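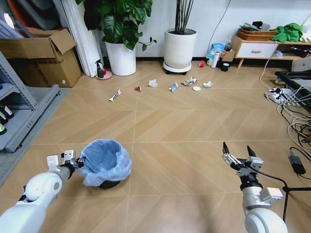 Unit 5: Good Practice for Two-Arm Floor Pickup

Course notes, Ekness Workshop Program
Prepared by Aino Salminen. Lab sessions run by Osian Gwilliam.

Read this before your first lab session. The rules apply to every floor task on the two-arm stations, whether you drive the arms yourself or run a trained policy. They are house rules. They sit on top of the general safety sheet you signed in October and do not replace it.

5.1 Setting up the floor

Put the litter in one loose row across the working area, with gaps between pieces. Mix the types: soft paper, stiff wrappers, at least one flat item. Flat items cause most of the failed grasps, and a set without them tells us very little.

Household things that are not litter stay where they normally live. A mug on the floor by the wall is a fair distractor. Write on the run sheet which objects are targets and which are not. If two people would disagree about an object, it goes on the sheet by name.

Cables from chargers and power strips must be outside the reach of both arms at full extension. Check with the arms, not by eye.

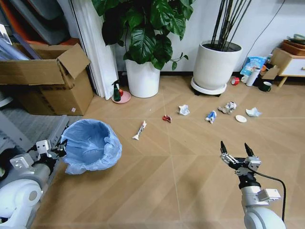
Fig. 5.1. Left gripper on the rim of the lined bin, right gripper open, litter still in a row on the floor.

5.2 Roles of the arms

One arm holds, the other picks. Decide which before the run and keep it that way until the run ends. Swapping roles halfway makes the recording hard to label, and the Chang station has a history of arm contact during swaps.

The holding arm keeps the mouth of the container facing the picking arm. Grip the rim or the gathered side. Do not grip through the contents of a bag.

The picking arm approaches from above with the fingers open, closes, lifts clear of the floor, and only then moves sideways. Dragging a piece toward the bag counts as a fault even if the piece ends up inside.

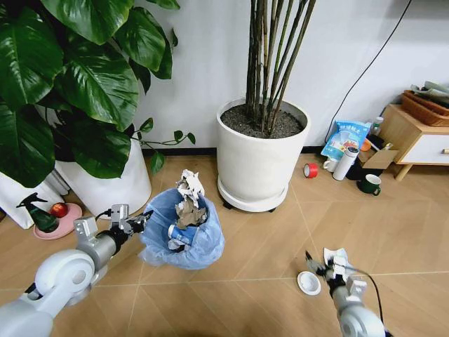 Paper needs a light grip. Set the closing force to the lowest value that holds the piece through the lift, and leave it there for the rest of the set. If you raise it for one item, note the item and the value. Last term we had a full afternoon of runs from the Fundach station that could not be compared for this reason.

Small round lids and caps are allowed three attempts. After the third, leave the piece, mark it as missed and go on to the next. Do not reach in and turn it over by hand.

5.3 People near the arms

Stay outside the taped line while the arms are powered. The person at the stop button does nothing else during a run: no phone, no run sheet. If you need to step over the line, call "stop," wait for the operator to repeat it, and wait for both arms to come to rest.

Speed is capped at 25 percent for your first 24 runs. Osian will raise it after he has looked at your logs.

5.4 Ending a run

A run ends when every target has been placed or marked as missed. Open the picking gripper, hold both arms still, and stop the recording before anyone moves. The last image should show the floor clearly enough to check against the run sheet.

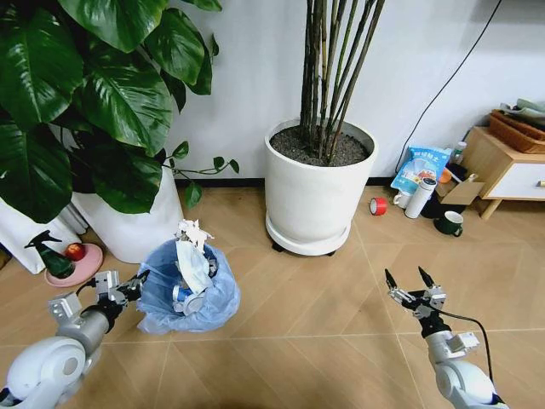
Fig. 5.2. Right gripper open and empty; the bag held at left, with paper, a face mask and a can in it.

Save the run even if it went badly. The Anmont set holds about 2,000 runs, and the failed ones get used as often as the good ones. Name the file with station, group and run number, in that order.

5.5 For next time

Bring one completed run sheet per pair. Read Unit 6 up to the section on containers that tip.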